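About us

Flekiren Joinery. Small workshop, Ladlow, bottom of Tolentino Yard past the tyre place. We make furniture and we teach people to make furniture. Mostly evenings.

Started with 2 benches and a bandsaw that came with the lease. Now 7 benches, a proper extractor, same bandsaw. Kettle's always on.

What we make

Bookcases, alcove cupboards, kitchen tables, beds, the odd blanket box. Solid timber where it counts, ply where it makes sense (backs, drawer bottoms). Oak, ash, sycamore when we can get it. No veneered chipboard, please don't ask, we're hopeless at it and it wrecks the blades.

Every job starts with a drawing. Pencil first, then a scale one with sizes on. You sign it, we order timber. Changes after that cost money, sorry.

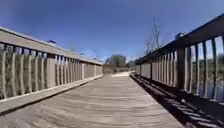
Finishes are where most customers change there minds. Oil is easy to patch up at home but wants redoing. Hard wax is tougher, bit more faff to apply. Varnish for table tops if you've got small children. For outdoor pieces we'll talk you out of anything glossy, and if you like the look of old boards gone grey-brown in the sun, like the planks on that walkway, leave the wood bare and let it get on with it. Benches and planters we do in oak or larch. Indoors, keep things away from radiators for the first winter.

Courses

The one most people come for is Nivilwood, our beginners' course. Runs over 7 evenings, doors at 6.30, finish at 9. You make a small side table with a drawer and take it home. Marking out, sawing, chiseling, mortice and tenon, then dovetails if your nerves are up to it. £295 including timber and glue. Bring an apron and flat shoes. Tools are here, though by week three everybody wants there own chisels.

Next one starts in November. The spring course usualy fills up from the waiting list so get your name down early.

Machine days are separate. Planer, table saw, router table. You need to have done Nivilwood or shown us you're safe with hand tools first.

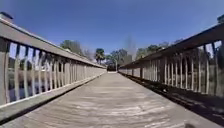 Weathered boards and a flat-topped railing.

Visiting

Workshop open mornings, 8 till 12. Afternoons we're often out fitting so ring first. Parking in the yard, not across the tyre place's gate. Step at the door, we've a ramp, just shout.

Offcuts in the crate outside, help yourself. Sawdust by the sack, untreated only, good for paths and compost.

Quotes

Send rough sizes, a photo of the room and what you'd like to spend. We reply within the week unless we're up to our necks in a kitchen. Lead time on the bigger stuff is longish, ask.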